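About Us

Parton Table School

Parton Table School teaches furniture making and repair to adults. We offer evening classes, weekend courses and a longer program for people who want to do this kind of work for a living. Most of our students come to us with no experience. A few have been making things in a garage for years and want to fix habits they picked up along the way.

How the school started

Ingvild Lundgren opened the school after closing her repair business, Stiltard. At Stiltard she spent most of her days on dining tables: split tops, loose aprons, legs that had been glued three times with the wrong glue. Customers kept asking if they could watch, and then if they could help. She ran the first class with 8 students in the back of the shop in November, with one heater and a shared set of chisels.

Ye-rin Cha joined two years later to teach finishing and now runs the daytime program. She trained as a cabinetmaker and worked on store interiors before moving to teaching. Between them they still teach most of the classes.

What we teach

The basic course runs for seven weeks, one evening a week, from 6:30 to 9:30. Students learn to sharpen, mark out, saw to a line and cut a mortise and tenon joint. The project is a small side table. You take it home at the end, finished or not, and you can come to an open bench night to complete it.

The repair course is for people who have a piece they want to save. Bring photos to the first meeting before you bring the furniture. We don't take upholstered pieces, and we don't strip anything with old paint on it until it has been tested for lead.

The daytime program takes 194 hours spread over the school year. It covers drawing, joinery, veneer, machine safety, finishing and pricing your work. That last part gets skipped in a lot of schools. We spend three full sessions on it and use real quotes from Stiltard's old files, including the jobs that lost money.
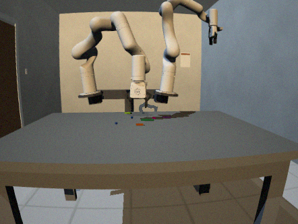
Class size is capped at eight for the evening courses. The daytime program is smaller – six places, with a short interview. We don't ask for a portfolio. We ask what you want to make and how much time you have for practice between sessions.

Tools and materials

Hand tools are provided for all beginner classes. Wood for the first project is included in the fee. After that, students buy their own, and we keep a list of local yards that will sell small amounts. Students in the daytime program are expected to own a basic set of chisels and a block plane by the second month.

The Joo Fund

The Joo Fund pays half the course fee for students who could not otherwise attend. It was set up by a former student and is open to anyone over 18. The application is one page. Write to the office for a copy.

Prekusar open benches

Our open bench nights are held at the Prekusar building, across the parking lot from the main school. Past students can book a bench for an evening or buy a yearly pass for $100. An instructor is on hand until 9:00, and the machines are switched off at 8:30.

Visiting

You are welcome to look around before signing up. Please call ahead, as we can't show visitors the machine room during a class. Parking is free behind the building – use the second entrance.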